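Finally finished The Salt Ledger by Tiziana Valentini

Print this post | E-mail this to a friend

Ok so this one has been on my nightstand since March and I have no excuse. I started it twice. Both times I stopped at chapter 2 — the long one, with the dock inventory — and went off to read something with more kissing in it. Third try, I skipped ahead to chapter 3 and went back later. Do that. Sorry to the author.

Quick setup, no spoilers past the first quarter. Nella Lombardi is 24, works the front desk at a ferry company in a made-up harbor town called Jiltbridge, and inherits a box of account books from a great-aunt she met one time at a funeral. The books are supposed to be boring. Salt in, salt out, who owed who. Except the aunt wrote in the margins, and the margins are basically a love story. With a person who, according to everybody in town, never existed.

So good. Such a good hook.

Things I liked, in no order. The margins. They get their own little sections between chapters and they're short, sometimes one line. "He has bought the wrong boots again." That's a whole page! I laughed and then about forty pages later I was not laughing. The mom, too. Moms in these books are usually dead or on the phone, and Nella's mom is right there in the kitchen being difficult and she gets some of the best scenes. The fight over the parking permit is the best fight I've read all year and it is, really, over a parking permit.

Also the ferry stuff. I did not think I would care about ferry schedules. The last boat leaves at 9:40 and Valentini gets so much out of that. Every conversation at night has a clock on it.

Didn't love: the boyfriend. Teo is fine. Teo is a sweater. He shows up, says something supportive, leaves on the last boat. I kept waiting for him to want something. There's a scene on the breakwater near the middle where it looks like he's going to be angry at her for once and then the chapter ends and when we come back they've made up off page. Why?? I'd have traded three of the inventory lists for that argument.

And the prose gets a bit much in places. Everything is like something else. The fog is like wool, then like milk, then like a held breath, all in one walk home. I started skimming fog.

The middle sags. I'll just say it. There are 51 chapters and I think you could lose a handful between the storm and the auction and not miss them. Lorraine Ormsby, who runs my book group and reads everything before the rest of us have bought it, told me to push through to the auction and she was right, as usaul. From there I read it straight to the end and went to bed at 2 am. Worked the next day. Do not recomend that part.

I'm not going to talk about the ending except that I've seen people call it a cheat and I don't agree. The boots are right there early on. If you go back and read the margin notes by themselves, start to finish, skipping the chapters (takes maybe an hour) it's all in there. I did that the next evening with a pot of tea and it's almost a better book that way. Sadder, for sure.

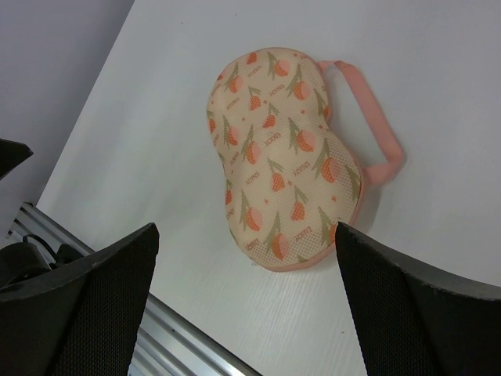
Do you need to read her first novel before this one?

They're separate stories, so start with whichever you like. The first one is set in the same town but years earlier, and the only overlap is the ferry office and one very old dog who gets mentioned in passing.

Anyway. Four stars from me, would be four and a half if Teo had a personality. Next up is either the big family saga everyone's been passing around or a reread of something short, depends how tired I am. I've got 12 library holds and they all came in at once, of course they did.

Print this post | E-mail this to a friend

Comments

ninanance wrote:
The parking permit fight!!! I read it out loud to my husband. He took the mom's side, so that was a fun evening.

Harborreader wrote:
Disagree on the fog, I thought it was gorgeous. Agree on Teo. My copy had a reading guide in the back and one of the questions was "What does Teo want?" and I wrote "a different book."

medance wrote:
Stuck in chapter 2 right now so thank you, skipping.

Lorraine O. wrote:
Told you. Auction chapter. Bring my copy back when you're done with it please.

Contact | Copyright, all posts and reviews are mine, please ask before reposting | Back to top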